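# Dark specks along one edge of a tabletop, sand or leave alone?

Posted in Furniture & Finishes by **deak_end**

I bought a used Brenik dining table in July, the big one with the extension leaf. The top is a medium brown. Along one long edge there is a patch of very small dark dots. They don't wipe off with a damp cloth or with dish soap. I ran a fingernail across them and I can't feel anything.

The seller said the table was kept near a window in a rented house and that she never noticed the spots. I have no reason to doubt her. We eat on it every day and I have two kids, so whatever goes on top has to hold up to water and spaghetti sauce.

I got one quote from a refinishing shop in Ulau and it was more than I paid for the table. I own a random orbit sander and have used it on shelves but never on anything I cared about. Is this a sanding job, or is there something to try first? I also don't know for sure if the top is solid or veneer.

**statereck_shop**

Find out what the top is before you do anything else. Look at the underside and at the end of a board. If the grain on the top continues down over the end, it's solid. If you see a thin line close to the surface, it's veneer, and a random orbit sander can go through veneer in a few seconds. The extension leaf is the easiest piece to check, as you can pull it out and look at both ends.

Dots that you can't feel are in the finish or under it. There are a few usual causes:

- Mildew, if the table sat against a damp wall or under a leaky window. It tends to be heaviest at the edge.
- Iron stain. Bits of steel wool or metal filings get wet and react with the tannin in oak or walnut. These are blue-black.
- Paint overspray. You can normally feel this, but not if someone put a clear coat over it later.
- Fly specks. Gross but common near windows. They usually soften with saliva or a little warm water left on for a few minutes.

Try mineral spirits on a rag in one small area. It won't hurt most cured finishes. If that does nothing, try denatured alcohol on the underside first. Alcohol dissolves shellac, so if the rag gets sticky, stop there.

If it is iron stain you'll need oxalic acid, and that means taking the finish off first. Wear gloves and a dust mask, rinse it well, and let the wood dry for 2 days before you put anything on it.
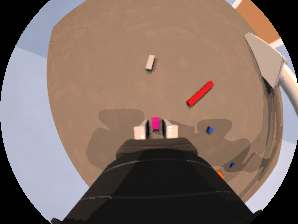

For the new finish I would use a wiping polyurethane, satin, three or four coats. Oil looks nicer but it won't like the spaghetti sauce.

**brown_paper_9**

just put a runner on it. mine has had marks for years and no one has said a word

**deak_end**

Thanks both. I pulled the leaf and there is a thin line at the end, so veneer. Mineral spirits took off some of the dots but most are still there. I'm going to try the warm water on Wednesday when the kids are out and leave the sander in the garage.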